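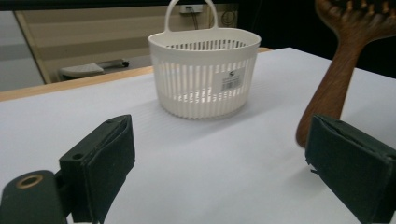 Basket with its label still on, hairbrush to the right.

Home Organising for Beginners, Session 3: Small baskets and the things that go in them
Handout, April 21, 2021

Hello again! These are my notes from the session, tidied up a bit and with the bits I forgot to say put back in. If you missed it you should be able to follow along at home, as long as you've got one small basket and a few things off the dressing table or the bathroom shelf.

We stuck to the one white plastic basket with the arched handle, and a wooden hairbrush to go with it. I like starting with a brush because it's such an awkward shape – long handle, big head – and most of us own one that lives wherever it was last put down.

Measure first
Before you buy any basket, lay your longest item on the table and measure it end to end. Then measure the inside of the basket at the bottom, not across the rim. Lots of baskets taper (ours does, slightly) and you lose more room than you'd think. My own bathroom one is 14 cm across at the base and I was quite sure it was bigger until I got the tape out.

If the item is longer than the base, you've got two choices. Stand it up, leaning on the rim, or lay it across the top under the handle. Murali asked which is better for a brush. I'd stand it up, handle down, so the bristles aren't squashed against anything. Urszula does hers the other way up and finds it easier to grab, so try both and see what your hand wants to do.

Slats and gaps
The gaps in the sides let the air through, and that's why I'd choose this sort over a solid tub for a bathroom. They also let small things out! Hair grips, cotton buds and those tiny elastic bands will all find the gaps sooner or later. Put them in a little pot or a jar lid first and then put the pot in the basket.

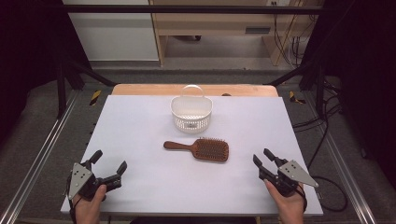
Mortimer Alcantara

Setting out
Clear a flat patch before you begin, and put only the basket and what's going into it on there. A plain white board on top of the table does nicely, as you can see at a glance what you've still got left to put away. Basket at the back, brush lying flat in front of it. Left-handers may want the brush handle pointing the other way from ours.

Labels
Keep the shop label on until you're certain the basket is staying. Once you're happy, warm it with a hairdryer, peel slowly from one corner and rub off any sticky bits with cooking oil, then washing-up liquid.

For next time
Pick one shelf or drawer at home, take everything out and sort it by how often you use it. Daily things go in the basket, and the rest can wait in a bag. Bring your measurements on a bit of paper. Dima has the spare tape measures if you need to borrow one, and please do bring back the ones from March.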